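Qui sommes-nous ?

Bonjour et bienvenue chez Nerside ! Moi c'est Everaldo, Everaldo Teixeira, et je m'occupe des tables des autres. Dit comme ça, ma mère n'a toujours pas compris mon métier, alors j'explique : nous remettons en ordre les bureaux partagés, les salles de réunion, les coins repas, bref tous ces endroits où l'on travaille et où l'on grignote en même temps.

J'ai ouvert la maison le 12 mars 2018 avec Meinrad Gruber, un ancien collègue de chez Drodomach. On avait une camionnette d'occasion, deux caisses de vaporisateurs et un seul client (Paracha, qui est toujours là, merci à eux !). Aujourd'hui nous sommes six et nous suivons 93 salles, de la petite table pour quatre au grand plateau de 800 cm où tout le monde déjeune en même temps.

La table de fin de journée

Vous la connaissez forcément. Un emballage de goûter froissé, une canette écrasée, un gobelet en papier couché sur le côté, un mouchoir en boule, et au milieu de tout ça l'ordinateur et la souris de quelqu'un. J'adore ces tables-là, je vous jure ! On approche la poubelle tout près, avec un sac propre dedans, et on commence par ce qui se jette à coup sûr. Le câble qui traverse le plateau, lui, on n'y touche pas avant d'avoir demandé à qui il est.
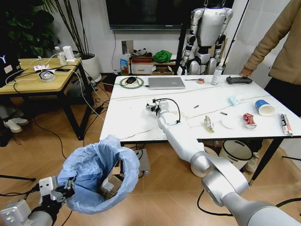
Ce qu'on jette, ce qu'on garde

Meinrad a une règle à laquelle je me suis rangé après quelques discussions assez vives : tout ce qui appartient à quelqu'un va au fond de la table, bien en ligne. Tapis de souris, ordinateur fermé, mètre ruban, vaporisateur, télécommande… on les retrouve d'un coup d'œil le lendemain matin. Les gobelets, les sachets et les bouts de carton partent dans le sac bleu. En cas de doute, on garde (j'ai jeté une fois un joint de cafetière, on m'en parle encore).

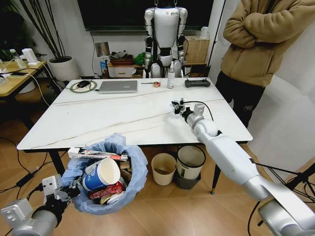 Les affaires au fond, les déchets dans le sac bleu.

Et chez vous ?

Nous passons le soir ou tôt le matin, à vous de choisir. La première visite est gratuite, on regarde la salle ensemble et on se met d'accord sur ce qui doit rester en place. Pour les produits, nous travaillons avec la gamme Fatomura, sans parfum, parce que l'odeur de citron à huit heures du matin, très peu pour moi. Le planning de novembre se remplit toujours vite, alors écrivez-nous un peu avant !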